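Tableware Notes: Deep-Well Plates and Serving Trays

The Tardale dining room changed its plate stock in spring, and several readers have asked how the new pieces are holding up and whether the storage arrangement from the last issue still applies. The short answer to the second question is no. The rack spacing has been revised and the tray procedure has been rewritten.

The plate order was placed with Wotine under line 201. The order was for 100 pieces, delivered in two lots, with 3 chipped on arrival and replaced without charge. The line is a white glazed plate with a wide rim and a deep well, intended for soups, stews and pasta with a loose sauce. It replaces both the flat dinner plate and the old soup bowl at the evening service.
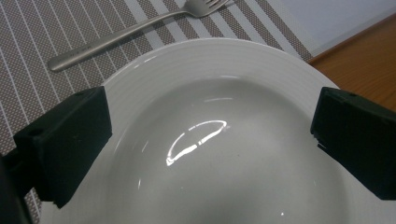 Large white plate with ridged rim and deep well.

The rim is the part that needs attention. Fine concentric grooves run around it, and any sauce left to dry in them will survive a normal wash cycle. Scrape first, then rinse the rim under running water with the plate tilted, then rack. A soft nylon brush worked along the grooves clears them faster than one worked across. Scouring pads are not to be used on the glaze. They leave gray marks that are easily mistaken for cracks, and two good plates have already been set aside for that reason.

The well holds water. In the dish rack, plates of this shape should stand as close to vertical as the pegs permit, with one peg left open between pieces. Plates leaned at the old angle keep a small pool in the bottom and have to be dried by hand before stacking. Stack no more than 6 high. The stack is stable at that height, and the lower plates can still be lifted out with one hand on each side of the rim.

Portioning has also changed. The ladle marked for the old bowls underfills the new well, and the kitchen is now using the next size up. Servers should carry by the rim with the thumb outside the grooves — a thumb over the edge ends up in the soup.

The second item concerns trays. The Bustos trays remain in use for clearing and for carrying bread and side dishes, and the question of whether to replace them has been put off until October.

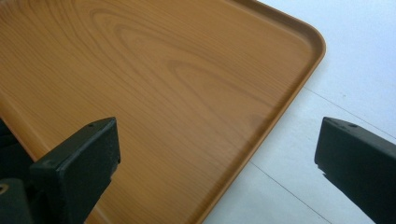 TARDALE, June

Wood-grain serving trays are often treated as if they were solid lumber. The grain on these is a printed finish, and the care instructions differ accordingly. Do not oil them. Oil stays on the surface, collects dust and makes a loaded tray slippery. Do not sand out a mark, as sanding removes the pattern along with it. Wash by hand in warm water with ordinary dish soap and wipe dry with a cotton cloth, following the inside of the raised rim and going into the rounded corners, where crumbs and grease tend to build up.

Blotches in the pattern should be wiped once with a damp cloth before a tray is reported as stained. If the spot does not lift, put the tray in the Pliller bin by the service door and note it on the sheet.

The rim is low. It will stop a sliding fork or a bread roll, but it should not be relied on to hold a stack of plates on a turn. Load the heaviest piece in the center, and carry deep-well plates side by side and never one inside another if there is still liquid in them.

Trays are stored on edge in the slotted shelf, long side down. The revised rack diagram is posted inside the pantry door, and the earlier one should be thrown out.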